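工单 2008：桌面小柜抽屉发涩，把手松动
产品：Nustberg 桌面抽屉柜，浅橡木色，黑色条形把手
订单尾号：383
提交人：Clotilde Rey
处理人：Léonie Hervieu（Moulin 售后）
状态：已解决，保留观察

问题描述（Clotilde Rey）

柜子放在桌子右上角，桌上还有杯架、盘架和一只藤编篮子。用到十月，抽屉开始发涩。推到快关上的时候会顿一下，要再用点力才能到底。拉开时前半段顺，后半段往右偏。把手也松了，捏住上下晃能感觉到间隙。抽屉里平时只放小东西，没有压过重物。

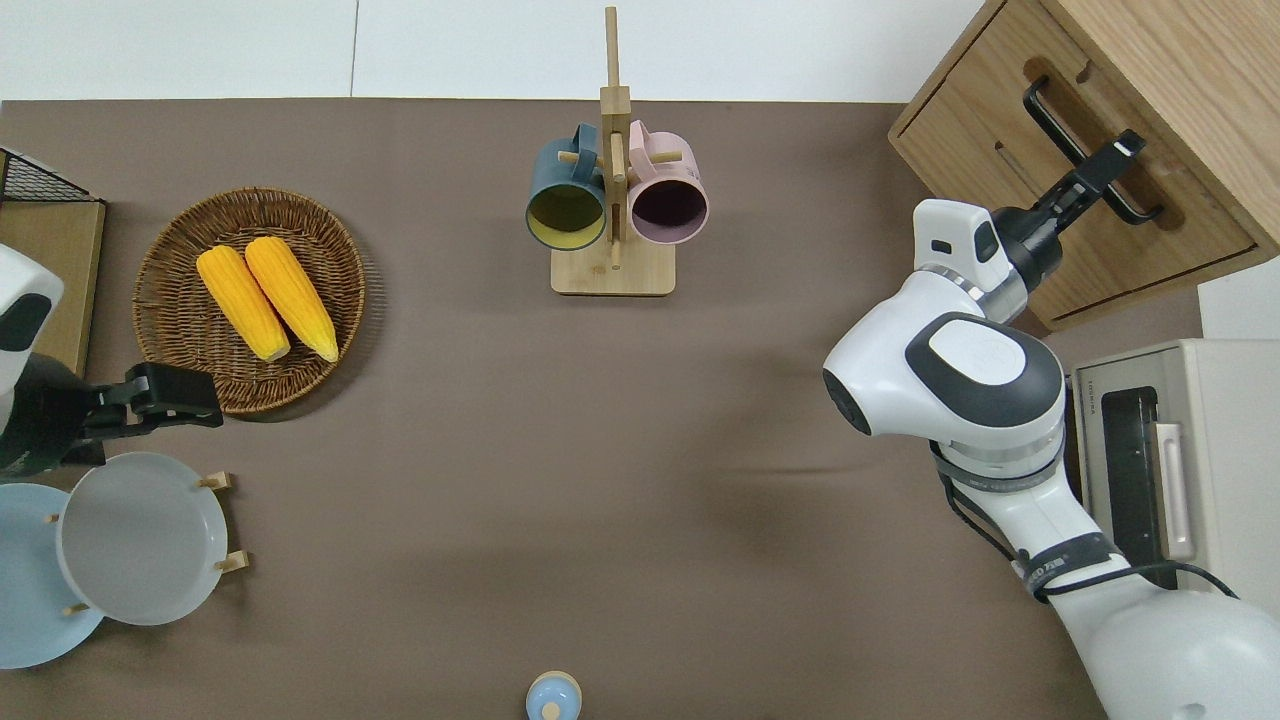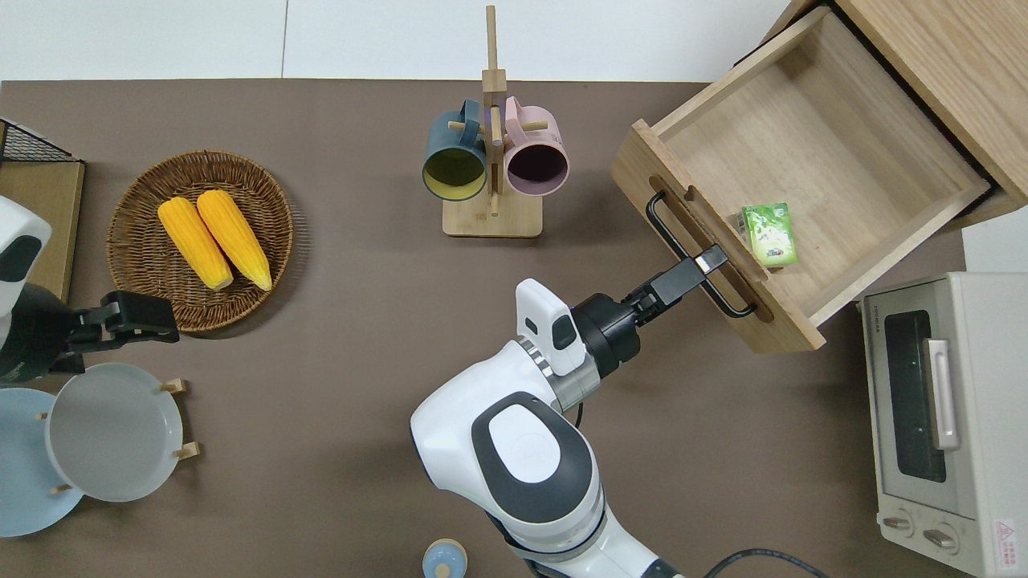
柜子没有摔过，也没有搬过家，只在擦桌子时挪动。买来之后没有拆过，把手螺丝没有拧过。我想知道是轨道坏了还是木头变形了，能不能自己修。如果要换件，请告诉我换哪一件，我不想把整个柜子寄回去。

回复一（Léonie Hervieu）

您好，工单已收到。您说的两个现象先分开看，把手松动和抽屉发涩不一定是同一个原因。请先不要上油，也不要打磨，按下面的顺序检查，把每一步的结果写在工单里。

检查前把抽屉里的东西取出来，柜子周围留出能把抽屉整个放平的位置。

第一步，看柜子放得平不平。用手分别按柜顶的四个角，看有没有哪个角会往下沉。桌面如果铺了垫子或桌布，请把柜子挪到没有铺东西的硬面上再按一遍。

第二步，空抽屉推拉几次，记下在什么位置顿住。可以在抽屉侧板上用铅笔轻轻画一道，之后擦得掉。

第三步，把抽屉整个抽出来。这款抽屉没有金属滑轨，靠侧板下沿在柜内的木条上走。拉到尽头后前端稍微抬起，就能取出。请看两侧下沿有没有发亮或者起毛的地方，再摸一下柜内木条，看有没有碎屑。

第四步，从抽屉面板背面看把手螺丝，用十字螺丝刀试一下是否还能拧动。只试，不要用力拧死。

回复二（Clotilde Rey）

按顺序做了，结果如下。

第一步：原来的位置上，左后角按下去会动。桌上有一层棕色的铺面，那个角下面有点鼓，摸着像是铺面起了褶。把柜子挪到厨房台面上，四个角都不动。

第二步：在原位推，每次都顿在离关紧还差九毫米的地方。在厨房台面上推，还是会顿，但轻很多，位置一样。偏右的情况在台面上不明显。

第三步：抽屉取出来了。右侧板下沿靠后有一小段发亮，左侧没有。柜内右边木条的里端有一点硬的东西，浅黄色，抠下来一小块，捏不碎，像是干掉的糖或者胶，我不确定。

第四步：把手的两颗螺丝都能用手指拧动，上面那颗尤其松。

另外问一句，第三步里抽屉装回去的时候，我第一次没对上，右边卡在木条外面，差点硬推进去。说明书上没有写怎么装。

回复三（Léonie Hervieu）

谢谢，写得很清楚。先回答装回去的问题：抽屉后端先抬高一点，让两侧下沿都落到木条上，再放平往里推。推之前从上面看一眼，左右缝隙应当差不多宽。如果一开始就有阻力，退出来重新放，不要硬推。说明书漏写这一段，我已经转给 Nustberg 的资料组。

根据您的检查结果，我的判断是：

木条里端的硬块是顿住的主要原因。位置固定，换了平面还在，和柜子歪不歪关系不大。

左后角不稳让柜体略微扭了一点，抽屉就往右边靠，右侧板下沿磨亮也对得上。

把手螺丝松动是单独的问题。不过抽屉发涩时拉得比较用力，会让它松得更快。

请这样处理：

先清理木条。用拧得很干的温热湿布压在硬块上，等它变软，再用木片或旧塑料卡的边刮掉。不要用金属刀片，会在木条上留下槽。刮完用干布擦，抽屉不要马上装回去，敞着晾一夜。

右侧板发亮的那一段不用打磨。取一小截白蜡烛，沿下沿来回擦几下，左侧也擦，然后用干布抹匀。不要用食用油。

把手螺丝从背面拧紧，两颗交替着来，拧到把手不晃为止。如果拧到头还空转，就是孔磨大了，告诉我，我给您寄加长的螺丝和垫片。

最后处理摆放。把柜子拿开，把桌上的铺面重新拉平，再放回去按四个角。如果还不稳，在左后角下面垫一片薄毛毡。

回复四（Clotilde Rey）

昨天下午做的清理，今天早上装回去。

硬块比想的难弄，湿布换了好几次才软。有点甜味，应该是饮料之类的东西漏在抽屉里，从后面流下去的。之前小盒果汁也往这个抽屉里放，以后不放了。抽屉底板后边还有一圈浅印子，擦不掉，不影响使用。

蜡烛擦过以后顺了很多，现在能一次推到底，没有顿的感觉。

把手：下面那颗拧紧了。上面那颗拧到头还在转，停不住。把手现在晃得比以前少，但还是能晃。

铺面重新拉过，左后角还是会轻微地动。手边没有毛毡，先垫了折起来的硬纸片，按着稳了。杯架和盘架也往左挪了一些，抽屉全拉开时前面不会碰到东西。以前为了让开杯架，柜子是斜着放的，拉的时候手也是斜着使劲，不知道和偏右有没有关系。

回复五（Léonie Hervieu）

有关系，斜着拉会让一侧一直贴着走。条件允许的话，人站在抽屉正前方拉，手握把手中间。柜子斜着放没有问题，只要拉的方向和抽屉一致。

上面那颗螺丝按孔磨大处理。今天寄出加长螺丝和垫片一包，不收费，柜子不用寄回。收到之前请不要往孔里灌胶水，胶干了以后螺丝很难再取出来。临时可以塞一小段牙签，齐着孔口折断，再把螺丝拧回去。

硬纸片受潮会塌，建议换成毛毡。包裹里我多放一片，背面带胶，裁成和柜脚差不多大就行。

底板的浅印子可以不管。如果以后发黏，再用湿布擦，擦完晾干。

回复六（Clotilde Rey）

包裹收到了。旧螺丝换下来，新的加了垫片，拧紧后把手不晃。毛毡也贴好了，四个角都稳。

抽屉空着推拉没有问题，放上茶匙和杯垫以后也没有问题。

还有一件事和这个工单无关：同一张桌上的 Lovden 杯架，有一根横杆最近也有点转动，挂杯子时会往下偏一点。是在这里问还是另开一张？

回复七（Léonie Hervieu）

杯架请另开一张，类别选“木制小件”，写明是哪一侧的横杆，以及不挂杯子时能不能用手转动。在回复之前先别在那根横杆上挂杯子。

本工单改为已解决，保留观察。观察期内抽屉如果再次顿住，请直接在下面回复，不用重新描述前面的步骤，只写顿住的位置和柜子当时放在哪里。

内部备注：木条里端积有干结饮料，清理后恢复。把手上孔滑牙，已寄加长螺丝。说明书缺抽屉装回步骤，已转资料组，待回复。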